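Glaze crazing on tableware after a few months

kilnside_40
Posted Sat 18 July

I fire a white tin-free glaze on a buff stoneware body to cone 6, electric kiln, 10 minute hold at the top. Pots come out clean. By the following January a good share of the last batch had a fine network of cracks on the inside. The glaze is the Vemura 714 with no additions. Is this delayed crazing from moisture in the body, or was the fit wrong from the start?

wurkeck
Reply to kilnside_40

Both, most likely. If the body is not fully vitrified it takes up water and swells, and a glaze with little compression in it then goes into tension. Do an absorption test before you touch the recipe. Weigh a fired, unglazed tile dry, boil it, leave it to soak overnight, wipe it and weigh it again. Over 2 per cent and I would change the clay.

slipcast_di
Reply to wurkeck

I don't agree that the clay is the first thing to change. I use a body with higher absorption than that and have no crazing, as the glaze expansion is low enough. Swap some of the soda feldspar for a lithium one, or add silica in small steps. Silica is cheap and a new clay is not.

My usual shape, in white with a thin blue rim band:
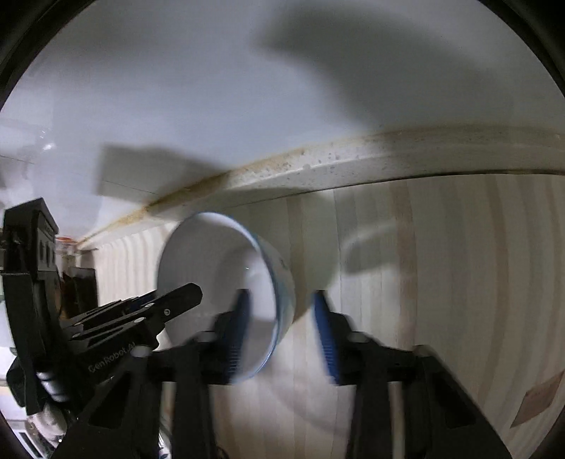

White ceramic bowl, on its side over pale wood.

I put test pieces through the freezer and then boiling water, three rounds, and ink the surface afterwards. Anything that passes goes into use.

wurkeck
Reply to slipcast_di

Freezer and boiling water tests thermal shock. It says very little about moisture expansion over months. You need steam under pressure for that — a pressure cooker will do for a rough comparison between tiles.

kilnside_40

Absorption came out at 3.1 per cent on the Diekmann body, which the bag gives as 1.5 at cone 6. I put cones on all the shelves and the bottom one is short by nearly a full cone.

slipcast_di

Then the bottom shelf is your first problem. I still say add silica.

cundovville_pots
Reply to kilnside_40

Same clay here. Mine needed a 21 minute hold before the bottom shelf matched the middle. Check the lower elements with a meter before you lengthen the firing, though. Were the crazed pots all from the bottom?

kilnside_40

Most of them. I didn't mark the rest. Elements get measured tomorrow.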